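Courses > Robot Learning Lab > Week 6 > When Demonstrations Go Bad

Syllabus | Notes | Labs | Office hours

Week 6: The slipped cuff

Today's failure is my favorite of the whole course! Lorne Després trained a folding policy for the Dhillon arm on 500 hand-held gripper demonstrations, and it did beautifully on towels. Then it met long sleeves. In 30 test runs it let go of the cuff 11 times, always partway through the pull, and then carried on folding as if it still had hold of the cloth.

Our first guess was weak motors. We swapped them and nothing changed, so we went back to the demonstrations.

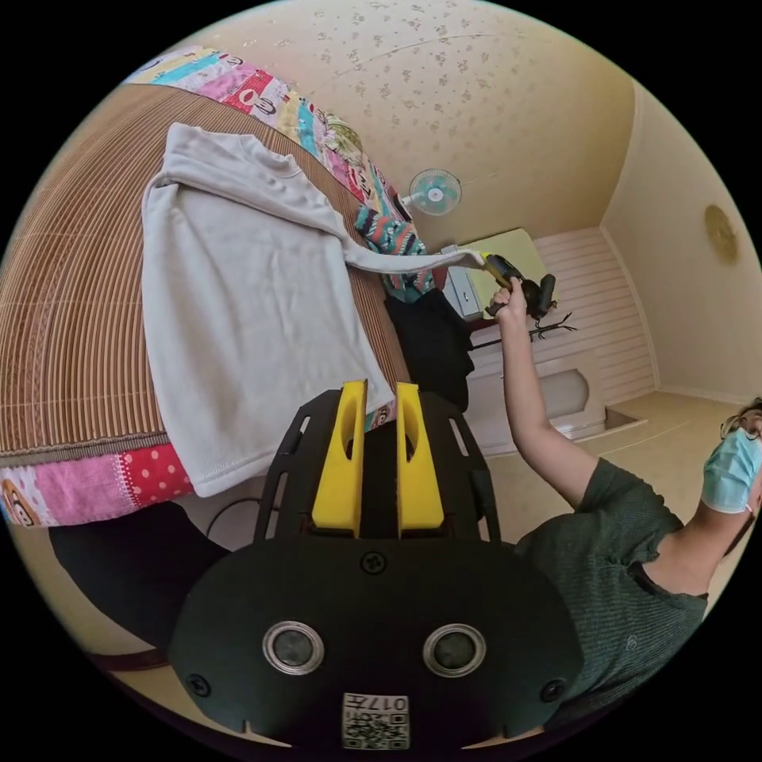
A person pulling a sleeve taut feels the cloth start to creep and squeezes harder without thinking. Our log stored finger opening but no force, so that squeeze left almost no trace. The policy copied the motion and missed the grip – a lovely, sneaky fault.

Beverley Lockyer's fix was a slip check: if the opening drops suddenly during a pull, stop, open and regrasp. Please also keep the speed cap on, as an arm that loses a taut sleeve can jerk backward fast.

For Saturday's lab:
Read log 144 and mark where you think the slip begins.
Write down what the arm believed at that moment.
Bring one other garment that could fool it (hoods welcome).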